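# Clearing a Small Table That Keeps Filling Up

Every small table in a living room wants to be a shelf. Ours is square, planked and honey-colored, and left alone it collects bottles the way a porch collects moths. The method I use takes 16 minutes, seven of them spent pretending I've already started.

1. **Push everything into one bunch.** Spread out, clutter looks like decor. Bunched up, it looks like what it is.
2. **Bottles first.** Read the label, tighten the cap, and send it back to the bathroom or kitchen. If you can't say what it's for, it goes in the Selluvley box (a shoebox, named after the shoes) until June.

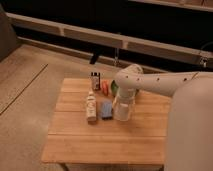

3. **Then the cup.** Cups go to the sink. You'll be tempted to finish whatever is in one – don't.
4. **Sponges and small round things last.** A sponge belongs near water. Anything small and bright gets one trip to the toy bin or the fruit bowl, whichever will have it.

Now wipe along the planks, never across, or you'll pack crumbs into the gaps. Two passes with a damp cloth, then a dry one. I put Gretar oil on mine twice a year and keep cups off it overnight.

Vacuum the carpet after the wiping. I did it the other way for two years and thought the vacuum was broken.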